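Textiles and Everyday Materials
Unit 4 handout: Cotton, from boll to cloth

Read this before the November lab. Bring the handout with you, along with your fiber sheet from Unit 3.

1. What cotton is

Cotton is a seed hair. Each fiber is a single cell that grows out from the coat of the seed inside the boll. While the boll is closed the fiber is a round tube filled with fluid. When the boll opens, the fluid dries, the tube collapses, and the fiber flattens and twists along its length. Under the microscope it looks like a ribbon that has been turned over again and again. These twists are called convolutions, and they help the fibers hold on to each other when they are spun.

Chemically, cotton is almost all cellulose. The rest is wax, pectin, protein and minerals, mostly near the outer surface. The wax is why raw cotton sheds water at first. Once it has been scoured, the same cotton soaks water up quickly.

2. Staple length

Staple means the usual length of the fibers in a sample. Short staple cotton makes a fuzzier, weaker yarn. Long staple cotton makes a smooth, strong yarn and can be spun finer. Length matters more to the spinner than color does, as color can be changed later.

Linters are the very short fibers left on the seed after ginning. They are too short to spin. They go into paper, padding and cellulose products.

3. From bale to yarn

Ginning separates fiber from seed. After that the order in most mills is opening, cleaning, carding, drawing, roving, spinning. Combing is an extra step between carding and roving, used for better yarns. It takes out the short fibers and lays the rest more nearly parallel.

Twist holds the yarn together. Too little and the yarn pulls apart. More twist makes it stronger up to a point, and past that point it kinks and gets weaker. Direction is written as S or Z, after the slant of the middle stroke of the letter.

Yarn size is given in one of two ways. In the tex system, the number is the weight in grams of 1,000 meters, so a higher number is a thicker yarn. In the English cotton count, the number is how many hanks of 840 yards weigh one pound, so a higher number is a thinner yarn. Students mix these up on every test. Write the system next to the number, always.
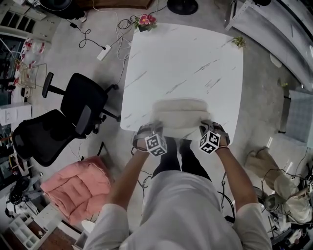 What does it mean when cotton cloth is sold as unbleached?

The cloth has been left in the natural color of the fiber, usually somewhere between off-white and light tan. It may or may not have been scoured, so the label alone does not tell you how well it will absorb water or take dye.

4. Weaves you need to know

Plain weave: each weft yarn goes over one warp yarn and under the next. Muslin, calico and canvas are all plain weaves in different weights.

Twill: the crossing point moves over by one on each row and leaves a diagonal line. Denim and drill are twills.

Satin: long floats on the surface, few crossing points. When it is made in cotton with the floats in the weft it is often called sateen. It is smooth and snags easily.

Cloth weight is given in grams per square meter or ounces per square yard. The Wevel swatch book in the lab uses grams only. The heaviest canvas in it is marked 500 and the shirting at the front is well under 200.

5. Shrinkage

Yarns are stretched on the loom and during finishing. The first wash lets them relax, and the cloth gets shorter, more in the warp than in the weft. This is relaxation shrinkage. Preshrunk cloth has had most of it taken out at the mill — not always all of it.

To work it out: length before minus length after, divided by length before, times 100. Keep warp and weft separate.

6. For the lab

You will test 7 swatches from the Pongsiri set. Mark the warp direction before you cut. Use the Ruker scale by the window; the other one drifts. Record weights to two decimal places.

Reading: Bolumitz course reader, chapter on finishing. The library copy is on shelf 1488. Skip the part on mercerizing, which comes up again in Unit 5.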